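Practical Robotics for Beginners
Handout for Session 9: Clearing a Table
Course tutor: Larysa Kravchuk
November 2019

Welcome back, everybody, and thank you for all the messages after the last session. I have read every one of them (yes, even the very long one about cable ties) and I have tried to work as many of your questions as I could into these notes. Please read them through before you come, with a cup of tea if that helps, as we shall want to spend our time together on the arm itself.

What we are trying to do

Our task this term is a household one. The arm should be able to find an ordinary thing on a table, take hold of it, lift it, carry it over to a second table and put it down again without a clatter. It sounds like very little when you write it out like that, and I remember thinking so myself when I first planned the course. Then you sit down and try to say exactly what your own hand does when it picks up a bowl, and you find that you have never once thought about it.

Those of you who come from the Nomstead evening group will have done the block-stacking exercise already. The Matov group did the drawing exercise instead, so for them some of the words in the next part may be new. Do ask! I would far sooner stop and go over something again than have half the room quietly lost.

A few words we shall be using

Approach: the path the gripper takes on its way to the object, before it touches anything.
Grasp: the moment when the fingers close, and the place on the object where they do so.
Carry: everything between lifting and putting down.
Release: opening the fingers again, and moving away without knocking what you have just set down.
Home: the resting position we go back to between attempts.

When you write up an attempt, please give each of these its own line in your log, even if all you have to say is "fine". A log that only says "dropped it" is very hard to learn from a week later – I speak from experience.

The work at hand

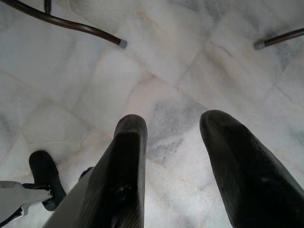 The open fingers over the floor tiles.

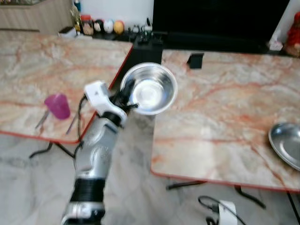
Holding the steel bowl by its rim, over the gap between the tables. 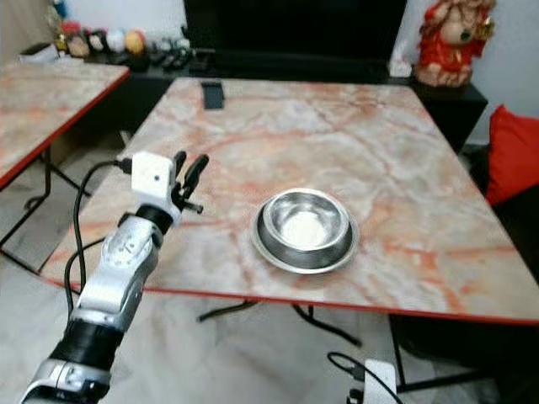

Gripper open, with the bowl standing on the table to its right.
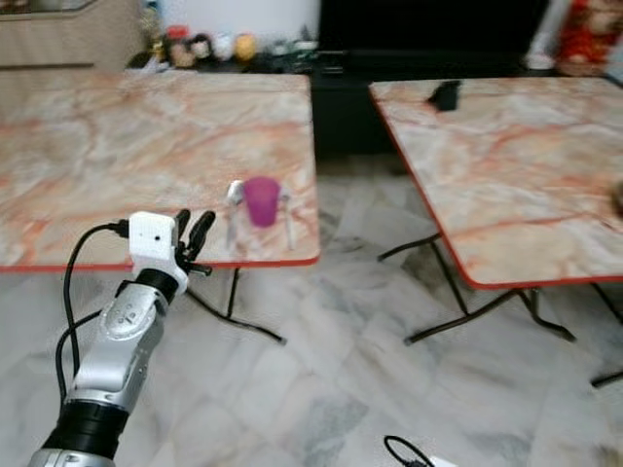

Near the table edge, with the purple cup a short way off.

Notes on the bowl

A bowl can be taken by the rim or from the outside with the fingers spread wide. We are going to use the rim. It gives the fingers something thin to close on, and it keeps the rest of the gripper well clear of the tabletop. The price you pay is that the bowl will want to swing and tip, as all its weight is off to one side of the grip. Go slowly in the carry, and more slowly still when you turn the wrist.

Polished steel is also a nuisance for the cameras. A bright spot inside the bowl can look like an edge, and an edge can vanish altogether if the light falls the wrong way. Before you blame your program, shift the bowl a little and look at the camera picture again. Younis, the small practice program we use for marking objects by hand, will let you draw the rim yourself if the automatic outline goes wandering off.

Notes on the cup

Plastic cups are light and they fall over if you so much as brush them. Come in level, stop short, have a look, and only then close the fingers. If the cup goes over, leave it lying where it is and try to pick it up from there. It counts as a separate attempt and it makes a very good one, so please don't be disheartened by it.

Before you start the arm

1. Walk round both tables and look at the floor. Cables should be out of the arm's way and out of yours.
2. Send the arm home and wait until it has stopped completely.
3. Agree between you who has a hand on the stop button. That person does nothing else.
4. Run the approach on its own, with the fingers open, and bring the arm back.
5. Now run the whole thing at low speed.

Work in groups of 2, swapping places after each attempt.

For next time

Please bring your logs and one written page on a grasp that went wrong, saying what you think happened in the approach. The Saronness reader has a good chapter on planning a path round furniture, and if you have only a short evening to spare, the first half of it will do nicely. We shall start with the gap between the tables and how high the arm ought to be when it crosses.

If you cannot come, do let me know and I will put your name down for a catch-up hour with the arm.

Larysa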